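Moving a hand-folding station to a two-arm cell

Applies to the towel line at the Ovdale site. Read the whole page before changing any shift assignments.

1. Record the manual baseline for one full week. Ovdale logged 2,579 towels at the hand station.
2. List every task the folder does besides folding. Stain checks, torn hems and mixed items are usually missing from the job sheet.
3. Assign those tasks by name of role. At Ovdale they went to a new position, cell operator, paid at the inspector grade.
4. Load the fold recipe in Vatimine and set the first batch to 200 pieces, one towel size only.
5. Run the batch with the operator at the stop button. Check that both grippers meet the towel at its ends before the fold is released.

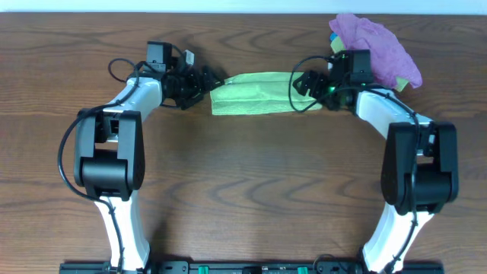 Who decides when the cell goes back to manual folding?
The operator on shift decides, without asking a supervisor, and logs the time and the reason in Vatimine.

6. Review the log every Tuesday with the people who work the station. Thirteen stops in one shift is the limit - above that, reduce the batch size.
7. Keep the hand table in place until the end of January. Former folders rotate between inspection and the cell so that both skills stay current.

Mixed loads are not covered. See the Flirnari sorting page.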